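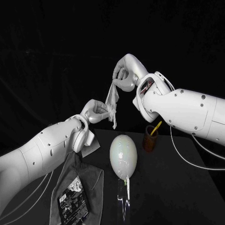
Home | Guides | Table Linens | Care | Contact

We use cookies to keep your basket and your language setting. Accept / Manage

Kadico Table Linens – Owner's Guide
Section 4: Washing, Drying and Pressing Your Moulin Napkins

Welcome back, and thank you for reading this far! Most people skip straight to the stain chart, and that's fine too, but an evening spent with this section will give you softer napkins for years. The steps apply to the white Moulin and to the smaller Eva cocktail size.

Before the first use

1. Take off the paper band and cut the thread that holds the label. Please don't pull it, as the hem stitch is fine and can run.
2. Wash the napkins once by themselves in warm water, with half your usual amount of detergent. They will come out a little smaller – the Moulin is cut to 16 inches after shrinkage, so don't be alarmed if yours look generous when new.
3. Skip the fabric softener, now and always. It leaves a coating, and a coated napkin just pushes the gravy around.

Everyday washing

4. Shake out the crumbs and open every napkin fully before it goes in.
5. Treat spots while they are fresh. Cold water for wine and berries, a drop of dish soap for butter and salad dressing.
6. Wash on the gentle cycle and keep the load small enough to move freely.

CAUTION: Do not use chlorine bleach. It yellows the thread in the hem, and we can't repair that.

Drying and pressing

7. Take each napkin out promptly, hold it by two corners and give it one good snap. Smooth it with your palms and hang it from the long hem, or tumble on low and stop while it still feels damp.
8. Set the iron to 400 degrees Fahrenheit and press on the wrong side first, working from the middle out to the hems.
9. Let the napkins lie flat for 60 minutes before you fold them. Warm linen takes a crease you didn't ask for, and it holds on to it.

Note: If you like the rumpled look (plenty of our customers do, and Wayne Boychuk, who wrote the first edition of this guide, never owned an iron), stop after step 7.

Note: For machine pressing with a Wadance roller, see Section 5. Feed the folded edge in first and keep your fingers well back.

Replacement napkins are sold singly under part number 316.

Shares 16 | Comments 0

Previous: Stain Chart | Next: Roller Pressing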